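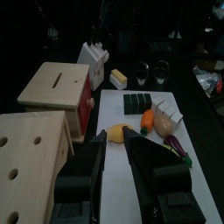 Figure 2. Toy food and cubes on the white board, with the pegboard box at the near left.

3. Materials and table layouts

3.1 Picking the toys

I wanted things that people would have plenty to say about. That ruled out my first idea, a set of plain blocks in graded sizes, which I tried on a handful of colleagues in February and which produced pages of "the medium one" and very little else. Toy food was much better. People have opinions about food, they know what a carrot is supposed to look like, and they will happily tell you that an eggplant doesn't belong next to an egg (one pilot writer gave me a recipe). So the Nellilero set ended up built around toy food, with cubes and a couple of large wooden toys alongside it.

The food came from two places, a bargain bin at Drerell in Statberg and a boxed lot sold under the Głowacki name, and I mixed them without worrying much about matching scale. This matters a little for what follows. A toy lemon and a toy eggplant don't have to agree with each other the way real ones do, and several writers used that mismatch as a clue, calling something "the big vegetable" when there were other vegetables they could have compared it with. I kept pieces with an obvious color and an obvious outline, and dropped a bread roll that half the pilot group took for a potato.

The cubes were there to be the boring ones. I don't mean that as an insult! If every object on a table has its own name, a writer can get by on nouns alone, and I'd learn nothing about how they handle places. Cubes of the same color force the issue. You can say "the yellow lemon" and be done, but "the green cube" won't get your reader anywhere when it has identical neighbors on both sides. You have to say which one, and to do that you have to pick a starting point and a direction.

3.2 Laying out the table

I used the white board as the working area in every layout. Writers treated it as a sort of tray, even though I never called it that, and "on the board" and "off the board" showed up in the very first batch of pilot texts. I've kept their word.

Within that area I went for two kinds of placing. The cubes went down in rows, with same-colored cubes kept together, and the food went down loosely, at whatever angle it landed. In Figure 2 the green row sits near the far edge and the white row heads off from it on a slant, while the carrot, the egg and the eggplant lie in front with no particular order to them. I like this layout because the two rows nearly make one line and then don't. Writers have to decide whether they are looking at one bent thing or two straight things, and they split on it more evenly than on any other question in the study.

The slanted row deserves a word more. When a row runs straight across, "left" and "right" do the whole job. When it runs at an angle, "right" and "nearer" start to mean much the same piece, and people get choosy. Some stuck with "the last white one on the right" all the way through. Others switched to "the closest white one" and then switched back a sentence later, apparently without noticing. I noticed, because I had to code them.

The egg is another favorite of mine. In this view it partly covers the foot of the white cubes, so a writer can say it is in front of them, beside them, against them or (this came up more than I expected) "leaning on them." Beige next to white is also a weak contrast, and a few people never mentioned the egg at all. I left it that way. Real tables have things on them that are easy to miss, and I'd sooner have texts that skip the egg than a table where every piece shouts.

The wooden toys were a late addition, and I'm glad of them. They are big, pale and stay at the side, and they gave writers a landmark that wasn't food and wasn't a cube. The pegboard box collected the widest range of names of anything in the set: "the block with holes," "the peg thing," "the wooden box," and, from one very confident writer, "the cheese." Its round holes were used as a landmark only rarely, which surprised me.

3.3 Writers and instructions

I invited 178 adults and 164 of them sent back a complete set of texts. All of them read and wrote English comfortably. Each person got 20 layouts and wrote a short passage on each one, as though telling a friend over the phone how to set out the same toys on a table at home. I gave no word limit and no list of names for the objects. A list would have saved me weeks of coding, but it would also have wiped out the cheese.

Two layouts had to be dropped before coding because I'd reused the same arrangement by mistake. The set was closed on 17th May, and anything that came in after that isn't counted here.

3.4 Coding

For each passage I marked three things: the first object mentioned, the object or area it was placed against, and whether the writer treated a row as a single item. The last one took the most arguing with myself. "A line of green cubes" is easy, one item. "Green cubes, all touching" is harder, and I ended up counting it as one item if the next sentence placed something against the whole lot. I went through everything twice, a good while apart, and where my two passes disagreed I used the second — by then I'd seen enough passages to know what people tended to mean. The full coding rules are in the appendix, along with every name given to the pegboard box.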